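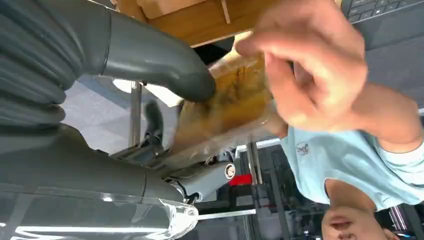
I've been putting the shopping list together for our little packing project at Prudlow, and I'm enjoying it far more than a spreadsheet deserves. The plan is to get one arm handling bagged bakes by August, and the money has to stretch to everything around the arm as well.

The gripper is where I keep changing my mind (happily!). Bagged pastries are awful things to pick up. The bag slides, it crinkles, and whatever is inside has its own ideas about where the weight should be. I started out wanting suction cups, then spent an afternoon reading about soft fingers and came away completely converted. Maja Baran still thinks we should budget for both, and she may well be right.

So the gripper line now has room for a set of fingers plus 8 spares, as I'd hate to stop work over a split bit of rubber. Then there's air. I'd left the compressor off my first draft altogether — a proper beginner's mistake — and Zofia Głowacki spotted it straight away. Hoses and fittings have gone on too, and a better stand.

Stovley have quoted six weeks for delivery and Drodton five, but Drodton want the full amount up front and Stovley will take it in two goes. I'm leaning towards Stovley for that alone.

I've also put in for 100 bags of mixed pastries to practise on, which got the quickest approval of anything I've ever asked for. Next job is measuring the bench again, then ringing Stovley to ask whether the stand comes with its bolts.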